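Pregrasp centering, free-space scene
Last updated: August

Picking up from the last entry. The lateral bias at pregrasp is still there after the frame cleanup, so it isn't the frame tree. Moving everything to the free-space scene in Nurnora: arm, gripper, ball, flat background. No table, no bin, gravity off for the object. I want the planner, the estimator and the close controller in the loop with as little else as possible.

Setup for this round:
Nurnora physics step left at default. Object damping set high so a light touch doesn't send it out of view.
Grastano planning from the home pose to a pregrasp with the tool axis straight down. Approach vector fixed, yaw free.
Cusi estimating object center and axes from the segmented depth. Output in the tool frame.
Pudeo recording joint states, Cusi output, commanded finger width, measured finger width, and ground truth from the sim.

First thing that went wrong was mine. The planning scene still contained the table as a collision box from the previous project file. Grastano refused every straight-down goal below a certain height and returned the generic "no valid goal sample" message, which reads the same as an IK failure. Lost most of the morning on IK seeds before dumping the planning scene and finding the box. The renderer doesn't draw planning-only geometry, so the view gave no hint. Added a check to the launch script: list every collision object that has no matching body in Nurnora and stop if the list isn't empty. The table box is deleted from the scene file on the branch. Main still has it.

With the box gone the goal samples fine. Yaw free was a bad idea on its own though. Grastano picks whichever wrist solution is closest in joint space, and with a nearly symmetric object it has no reason to prefer one. Two consecutive runs from the same home pose ended with the wrist half a turn apart. Harmless for the arm, bad for me, as a bias in the tool frame flips sign in the world frame and averages away in the plots. That is why the old world-frame plot looked clean. Yaw is now pinned for all runs in this entry.
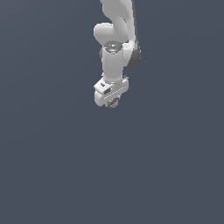
Why hold the arm still before closing when the planner already reports the goal as reached?

The planner reports the end of the trajectory, and the joints are still settling at that point. The estimate is taken in the tool frame, so any leftover tool motion shows up as object motion. The hold lets the joint velocities drop under threshold before Cusi takes the frame it will use for the close.

The hold used to be a fixed sleep. Replaced with a velocity gate: all joints under threshold for 11 consecutive controller cycles, then release. The old sleep was longer than needed in nearly every run and too short in the few that started far from home. Timeout goes to an abort state instead of falling through to close, which the old code did without logging anything.

Batch 1, pinned yaw, velocity gate on, original estimator. 319 runs, start poses sampled around home, object pose fixed. Grastano found a plan for all of them. Lateral error along the closing axis has a tight spread and an offset mean, same sign every time. Error across the closing axis is centered on zero. Error along the tool axis is a little high, meaning Cusi puts the ball center closer to the palm than it is.

So planning is repeatable and the estimate is wrong in a repeatable way. Good news as far as debugging goes.

Checked in this order:

1. Tool frame to camera transform. Compared against sim ground truth, matches to float precision. Ruled out.

2. Timestamp skew. Held the arm for a long time and took estimates through the hold. Offset doesn't decay. Ruled out.

3. Finger asymmetry. Measured both finger positions through the stroke. They mirror each other properly. Ruled out, although the width topic reports total opening and one of my scripts treated it as per-finger travel. Fixed the script. Doesn't touch the controller.

4. Shape model. Cusi was fitting a sphere. The object in this scene is taller than it is wide. A sphere fit to the visible part of an elongated surface gets pulled along the long axis, which accounts for the tool-axis error. It doesn't account for the lateral one.

5. Segmentation mask. Here I found something.

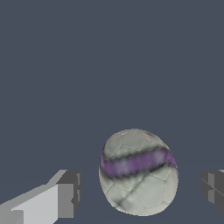 Reading time: 7 min

The mask splits on the stripe. Cusi's segmentation is seeded by color and grows outward, and the dark bands above and below the purple stop the growth. Depending on where the seed lands, you get the pale lower part, the pale upper part, or a mess of patches. The post-filter keeps the largest connected component and drops the rest. The stripe runs on a diagonal, rising to the right, so whatever part survives isn't symmetric left to right. Fit a sphere to a lopsided patch and the center goes sideways. The surface pattern decides the sign.

Tested this by swapping the ball texture for plain gray with the geometry untouched. Lateral offset went to zero within the spread. Put the original texture back and the offset returned. Then mirrored the texture and the sign flipped. I'm satisfied that this is the cause.

Octavio Huaranga asked whether the fingers leak into the mask too, given that they are gray and parts of the ball are gray. Looked at it. At full opening they don't, there is clear background on both sides and growth stops there. During closing they might. The estimator is frozen before the close starts so it doesn't matter for this controller, but it will if we ever want updates during the stroke. Left a note in the Cusi config next to the color tolerance.

Changes to Cusi on the branch:

Segmentation is now depth first. Anything in the volume between the fingers and beyond the palm offset is a candidate, then the finger geometry is subtracted using the known joint width. Color isn't used. In this scene the background has no depth return, so this is close to trivial. In the table scene it needs plane removal before it, and that step isn't written yet.

Largest-component filter replaced with a merge: components within a small gap of each other in 3D are joined. The seam lines on the surface were also breaking the mask in places and this takes care of those.

Sphere fit replaced with an ellipsoid fit, two of the axes tied. A free three-axis fit was unstable with only one side of the object in view. Tied axes hold up. If the object is tilted a lot from the tool axis this will be wrong again – the fit assumes the long axis is near the tool axis for its starting guess.

Batch 2, same start poses as far as they go, new estimator. Stopped at 191 runs when the recorder filled the scratch disk. Pudeo was writing the full depth stream uncompressed, my setting, left on from the timestamp test. The runs that completed are intact. Lateral mean is now inside the spread. Tool-axis error is down to something I would call noise. Not rerunning the rest, the difference is well past arguing about.

Now the correction step. With a good center the simple thing is to shift the tool along the closing axis until the ball is in the middle, then close. The ball starts slightly closer to the right finger in these runs, by choice of object pose, so there is always something to correct. I cap the shift at 13 mm. Anything larger goes back to Grastano as a new goal. Below the cap it is a straight Cartesian move with the close controller holding width.

Tried the alternative as well, where the arm doesn't move and the controller goes compliant along the closing axis once the first finger touches. It works in the sense that both fingers end up in contact. The object moves before the second contact, and with gravity off and damping high the sim makes that look far more gentle than it would be. I don't trust the result either way. Keeping the compliant mode in the code behind a flag, default off.

Contact order after the shift: still one finger first in most runs, by a few controller cycles. That is about what I would expect from the remaining estimate spread. Before the fix it was always the same finger. Now it is mixed.

One more issue, unresolved. After the Cartesian shift the velocity gate sometimes takes much longer to release than after a planned motion. Looks like the Cartesian controller leaves a small position error that the joint controller then chases when it takes over. Joint velocities sit right at the threshold. Raising the threshold would hide it. I'd prefer to pass the final commanded joint state across at the switch so the joint controller starts with zero error. The hook exists in the controller manager but nothing calls it at the moment.

Things to pick up on Saturday or whenever the sim machine is free:

Bring the launch-time collision check over to main along with the table box removal. Someone else will hit that.
Handover of joint state at controller switch, then redo the gate timing.
Tilted object runs. Start small, find where the tied-axis fit lets go.
Plane removal for the table scene.
Pudeo config: compressed depth by default, and a disk check before a batch starts.
Rename the width topic or at least document that it is total opening.

Branch is cusi-depth-mask. Batch 1 and batch 2 logs are in the usual place with the scene file beside them. The plain and mirrored textures are in the same folder. Don't use the mirrored one for anything else, the material name inside it is still the original.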